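Listodholm peel-and-stick wallpaper: my review after a whole November of living with it

Posted 13 Nov 2024

OK, so I've been promising this one for ages. I did the back bedroom, then the inside of a closet, and then (because I can't leave things alone) the little nook off the kitchen where I do my mail. All of it was the Listodholm removable stuff, the "Drosville" weight, bought with my own money. I spent 325 dollars in total, and that includes the one roll I ruined.

First thing, ordering. Their website calculator told me I needed way less than I did. It doesn't leave any room for matching up the pattern, and if you've got a big print you lose a good chunk off every single strip. Order an extra roll! I didn't, and the second batch took 20 days to show up, so the bedroom sat there with one bare stripe next to the window and a very judgmental cat.

The paper itself is lovely to handle. It's thick, kind of like a nice gift bag, and the backing peels off in one go if you start from a corner and keep your hand low. I'd tried the Clukau brand a couple of years ago in our old rental and that one stretched like taffy when I pulled it. This one doesn't, or at least it didn't for me. You can lift it and put it back down maybe four times before the corners start getting tired. 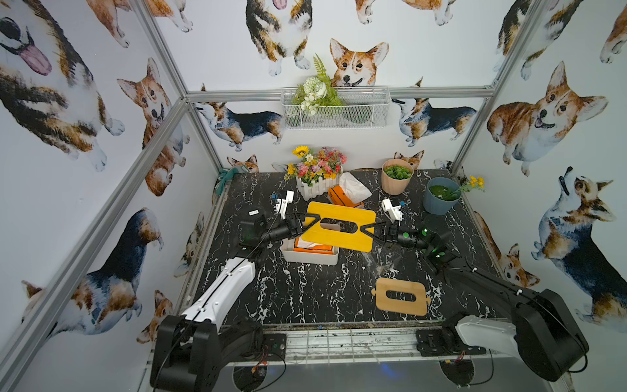
I went back and forth forever on plain versus busy. My sister-in-law is firmly on team plain and thinks anything with animals belongs in a nursery. I think if it's coming off again in two years anyway, why not get the silly one? A busy print is also so much kinder to a beginner. My seams in the closet are a bit wobbly and you'd have to go looking for them. I had a sample of the pale gray stripe up for a week and I could see every little bubble from the doorway.

Now the bad stuff. It does NOT like textured walls. I knew that going in, it says so on the label, and I still tried it on the bumpy bit above the baseboard and it was peeling by morning. I ended up sanding that section and going over it with primer, and it's been fine since. Fresh paint is a problem too – give it a few weeks to cure or you'll pull the color off with the paper when you move a strip. Ask me how the ruined roll got ruined.

The squeegee they throw in is junk. Mine had a rough edge and left a long scratch down the first strip, so I switched to the felt one from McKinnon that I use for window film, and what a difference. Also buy new blades. I thought I could get through the bedroom on one and by the third strip it was tearing more than cutting.

Cleaning is easy enough, just a damp cloth. I got coffee on the nook wall and it wiped right off. Pencil took a bit more rubbing and there's still a faint shadow.

As for taking it down, I've only removed one strip so far, behind the closet door. It came away clean, with a little stickiness near the top that I got off with warm water and dish soap. I'll update when I do a full wall.

Four stars from me. I'd buy it again for anything smooth, and I've already got my eye on the stair risers.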